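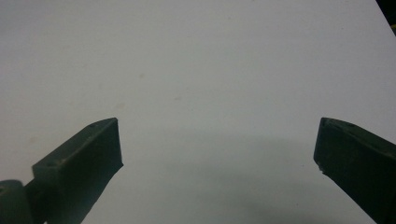
Ticket 318: Gripper comparison, wide-angle camera exposure drifts during recording
Queue: Manipulation Hardware
Opened by: Babita Chaturvedi
Assigned to: Kamlesh Negi
Opened: 15 Sep 2025
Priority: Normal
Status: Pending vendor reply

Summary

During the comparison of the Vindley and Rodby finger sets, the wrist camera stream on one hand-held unit becomes darker whenever the jaws are lowered toward the work surface. The second unit does not show the change to the same degree. The comparison cannot be signed off until both streams can be read by the same width-tracking script with the same settings.

Steps to reproduce

1. Connect both units to the recording computer and start the capture service.
2. Open the jaws fully over a pale surface with nothing between them.
3. Lower the unit slowly until the fingertips are close to the surface.
4. Watch the exposure value in the service log.

Expected result: exposure remains at the value set at startup.
Actual result: exposure changes as the shadow of the unit enters the view, and the width tracker loses the left fingertip.

Comment by Kamlesh Negi

I have reproduced the fault with the dark green fingers in the fully open position. The tracker looks for the edge between finger and background. In the upper part of the view that edge is strong. Lower down, where the gripper's own shadow falls on the white surface, the contrast is much weaker and the reported width jumps. Please confirm whether automatic exposure was disabled in the configuration file used for your sessions.

Comment by Babita Chaturvedi

It was disabled. The configuration file is the one issued in January and has not been edited. I have attached the service log from 9 trials. The tracker lost the fingertip in 3 of them, each time on the same unit.

Comment by Riaan Fourie

Please check the cabling before changing any software setting. We have had a case at the Jovwood site in which the capture service started before the camera had finished loading its settings, and the camera fell back to its defaults without an error message. A long or strained cable made this more likely. The operator should also confirm that each unit is on its own port and that the service reports both serial numbers at startup.

Comment by Kamlesh Negi

Cables checked at the bench and the units run side by side over the foam board, with the power strip placed on the board as the test object.

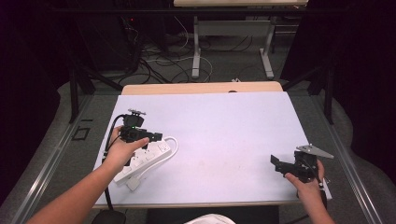

Bench check with both hand-held units. The indicator on the left unit's camera is green.

The service reported both serial numbers at startup. Swapping the ports did not move the fault to the other unit, and neither did swapping the cables. I therefore consider the ports and cables cleared. The fault stays with the camera module or with its firmware.

Comment by Lalit Pathak

I compared the firmware versions. The 2 modules are not on the same release. The module that drifts is on the older one, in which the exposure lock is applied only after the first frame has been requested. If the service sends the lock too early, the command is dropped. This agrees with Riaan's observation from Jovwood, although the cause is different.

Workaround — start the capture service, wait for the first frame from both modules, then send the exposure lock a second time from the command line. I ran the reproduction steps again with this change and the exposure value in the log did not move.

Comment by Ashok Gautam

Thank you. Please apply the workaround for the remaining sessions and note it on the comparison sheet, so that trials recorded before and after the change are kept apart. The Vindley and Rodby results should not be ranked on fingertip tracking until the earlier trials have been repeated. Grip strength and opening width measurements are not affected and may be reported as they stand.

I have written to Frandsen to request the current firmware file and the release notes. The module is not to be updated until the notes have been read — the previous release altered the frame timing, and the arm controller depends on it.

Open actions

Babita Chaturvedi: repeat the affected trials with the workaround in place.
Lalit Pathak: add the second lock command to the startup script.
Ashok Gautam: forward the Frandsen reply to this ticket when received.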